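9/16/18

Back from Gumesden with sore thumbs. Princess Rivera had me on the handheld grippers again, one in each hand, doing the blue cloth on the bed. Pick up, fold, put down, rumple it, start over. I did 100 of them before lunch and my folds got worse as I went, which I pointed out to her. She said variety is good for the model. I have my doubts. If I taught a kid to fold by doing it badly when I was tired, would anyone call that variety?

The Vimside people want 1,544 demonstrations by the end of September. I asked Rhea Cabrera where the number came from and she said a slide. So that's that. I still think 5 good folders would get further than a big pile of whatever I'm producing, but I said so in the meeting last week and it went into the notes and nowhere else.

Things I want to bring up tomorrow, written down so I don't lose my nerve:

1. The starting state. We say the cloth starts "random" but I know how I drop it. I crumple it the same lazy way every time, and the robot is going to learn my crumple. Also there are phones and a game controller lying on the bed with it, and no one has told me if those are part of the task or not.
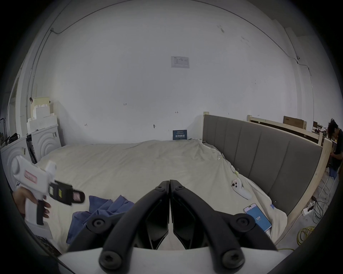
2. The grip. Two fingers pinch a hem fine if the hem is sticking up. Flat against the sheet I end up scraping at it, and half the time I come away with sheet as well. A person would slide a fingernail under. I'm teaching it a workaround for a hand I don't normally have.

3. Who checks. Lozano had a second person watch every run and toss the bad ones. Clitine, as far as I can tell, tosses nothing.

Rhea let me try the remote rig after lunch for comparison. It took 4 tries to get one corner over – slow, and I kept overshooting – so I'll admit the handhelds are better for the person doing the work. My elbows feel like part of the job again. Whether any of it carries over to an arm bolted to a stand is another matter, and I haven't seen it do so yet. Princess has a video she likes to show. One fold, one cloth, music on it. 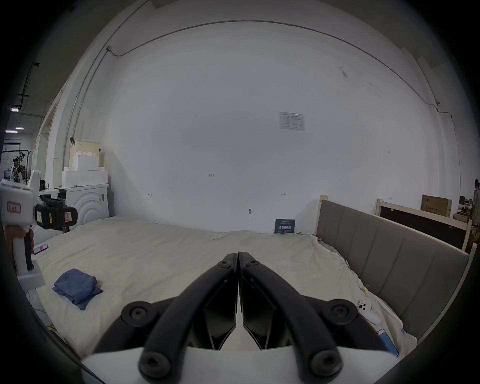 I asked to see the runs that didn't make the video and she said she'd look for them. We'll see. She isn't hiding anything, I don't think. She just believes in it more than I do, and she's the one who has to keep Vimside happy.

Need to buy tape for my thumb. Left one is worse. More folding tomorrow, then they want to try towels.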